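Gift bag

A gift bag is a bag, most often of paper, made to hold a present and to be handed over along with it. It does the work of wrapping paper, box and ribbon in one go, and it is found in nearly every newsagent, chemist and supermarket in Australia, usually on a spinning rack near the cards. Gift bags come in every size from the tiny ones that suit a pair of earrings to tall narrow ones for a bottle of wine, and there are some big enough to swallow a doona.

Construction

The ordinary gift bag is folded from a single sheet. The sheet is printed flat, creased, glued along one side seam and then folded under at the bottom to make the base. The sides that tuck inwards when the bag is pressed flat are called gussets, and it is the gussets that let a shop stack a great many bags in a very small space and let the buyer open one out with a flick of the wrist. Better bags have a loose piece of card laid in the bottom, and a folded band of heavier paper around the mouth so that the handles don't tear through.

Handles are of two main sorts. Corded handles, in ribbon, twisted paper or soft rope, are threaded through 2 punched holes on each face and knotted inside. Die-cut handles are simply an opening stamped through the bag near the top, generally an oval with rounded ends, which is kinder on the fingers. They are cheaper to make and there is nothing to come undone, although they don't care for heavy loads, and anyone who has carried a jar of marmalade home in one will have learnt to keep a hand underneath.
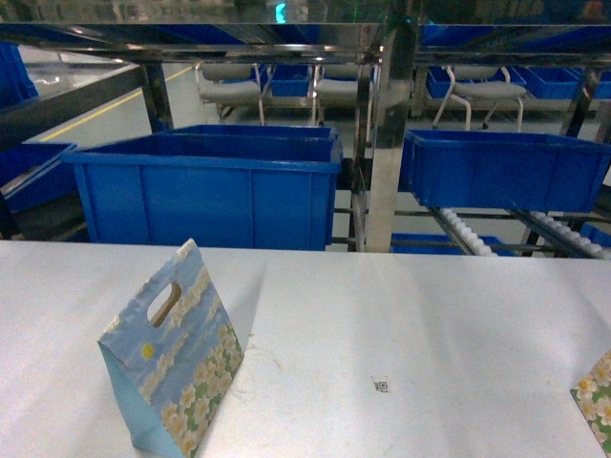 Printing and pattern

Because most bags are bought for a birthday, a christening or a thank you, the patterns tend towards the cheerful and the general. Florals sell all year round, and plain colours do nicely for people who would sooner not commit themselves. The small Rendcombe range, designed by So-ying Shek and much loved by people who save their bags, ran to 13 patterns over its life, and she was known for carrying the colour of the front around onto the gussets so that the bag looked finished from the side as well. Gemier, by contrast, favoured deep solid colours with a matt coating that felt a bit like suede and, sadly, showed every fingerprint.

Use and etiquette

The present goes in first, followed by tissue paper, which is pinched in the middle and pushed down so the corners stand up. Opinions differ on how much tissue is proper. King-fai Yau, in his affectionate little handbook on wrapping, settles on 3 sheets for a medium bag and says that any more is showing off. A card may be tucked down the side or tied to the handle, and many bags are sold with a small folded tag already attached for exactly this purpose.

It is perfectly good manners in most households to use a gift bag again, and some bags travel around a family for years, turning up each April with a new tag stuck over the old one. The one real danger is giving a bag back to the person it came from (it does happen, and it is generally forgiven!).

Recycling

Plain paper bags can usually go in with the household paper once any ribbon has been taken off. Bags with foil, glitter or a plastic film generally can't, and are best kept in the cupboard for another turn.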